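Ellirar Table Kit

Table, low container and desk supplies
Sold by Makowska
Price: $161 for the complete kit
Availability: in stock, ships in cartons

The Ellirar Table Kit is a work surface with the basics to go on it. It includes the table, one Sodcombe low container in purple plastic, a pair of scissors, and a small supply of markers and pens. Everything comes on one order under one item number, so a room can be put into use the day the cartons arrive.

We put the kit together for customers who were ordering these items from us separately. Most were fitting out shared rooms: workshops, labs, mail rooms, school project rooms. They wanted a plain top with nothing built into it and a place to drop the loose items at the end of a job. The table and the container can still be ordered separately, and the pens and scissors can be left off.

The top

The top is wood in a pale honey color with the grain showing. It is flat and has no raised lip, so paper and card can slide off the side onto a cart or another table. Two tables can be pushed together along their long sides to make one large surface. The legs have screw feet for leveling, and it is worth taking the time to set them properly if you plan to join tables.

A pale top shows small scuffs and specks sooner than a dark one, and it will pick some up with normal use. They do not affect how it works. If a clean look matters to you, use a cutting mat under blades and put a sheet of scrap paper down before using markers. Under strong overhead lights the surface has a soft glare. Customers who do close reading or photography at the table sometimes ask about this, and a desk pad takes care of it.
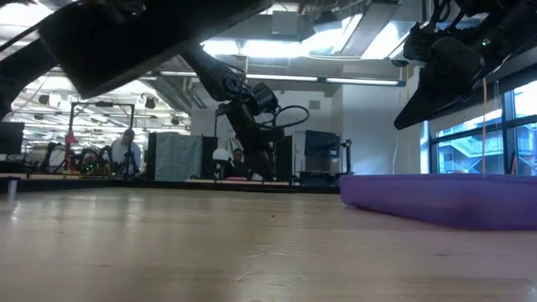 The Sodcombe low container

The container is the part of the kit that gets reordered most. It is purple plastic, wide and low, with smooth sides and a rim that runs straight along the front. You can reach in from a seated position and see what you are picking up. It sits directly on the table and needs no stand or bracket.

There are no dividers. We tried a version with fixed compartments and took it out of the catalog after two seasons, as people kept using it for things that did not fit the compartments. If you need sections, the Erkima insert drops in and lifts out again. It is sold separately and is not part of the kit.

Good uses for the container on a shared table:

Finished pieces waiting to be checked
Offcuts and trimmings
Pens, scissors and tape at the end of the day
Parts for one job, kept together until the job is done

Place it to one side of the table, within arm's reach, and leave the middle of the top free. Left-handed users will usually want it on the left. In a room with several tables, keep it in the same position on all of them.

Purple is the only color we stock in this size. Other colors can be ordered from Sodcombe in carton quantities, and delivery is longer. The purple does stand out well against the pale top, and a full container is easy to spot from across a room.

Scissors, markers and pens

The scissors have blue handles with gray inside the finger loops, and short metal blades. One loop is longer than the other. They are meant for paper, card, light packaging and string. Do not use them on wire or heavy plastic strapping.

The writing supplies are yellow markers, a thinner pen in yellow-orange, and black pens. The markers are for highlighting and for marking boxes and lists. The black pens do the everyday writing. None of these are special items, and refills or replacements from any stationery supplier will do.

Danuta Stępień, who handles kit orders at Makowska, suggests lining the pens up along the back of the table when the room is in use and moving them to the container when it closes. That leaves the front for work – and the pens are less likely to roll off onto the floor.
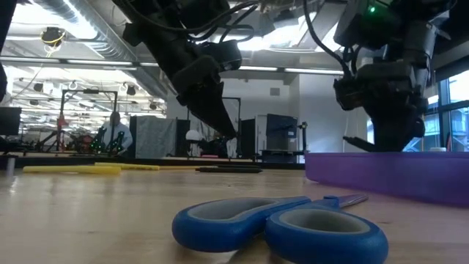 Blue-handled scissors beside the purple container, with markers and pens toward the back of the top.

What is in the cartons

Carton A: table top, legs, fixings, hex key, leveling feet
Carton B: Sodcombe low container, scissors, markers, pens, assembly sheet

Assembly

The table needs two people to turn it over once the legs are on. Lay the top face down on a blanket or flattened carton. Fit the legs finger tight, then go around again with the hex key. Stand the table up and adjust the feet until it no longer rocks. Check the leg bolts again after the first week.

Care

Wipe the top with a damp cloth and dry it. Marker that has gone on the wood should be wiped right away. The container can be washed by hand in warm water with dish soap. Keep it out of the dishwasher and away from heaters.

Keep the scissors dry and wipe adhesive off the blades with a little rubbing alcohol on a rag.

Returns and warranty

The table and the container are covered for two years against faults in material and assembly parts. Wear marks on the top are not covered. The scissors, markers and pens are consumable items and carry no warranty, but tell us if any are missing or damaged on arrival and we will send replacements.

Unopened kits can be returned for a full refund. For opened kits, contact Makowska before sending anything back – we may only need to replace one part.

Page last updated Sun 7 September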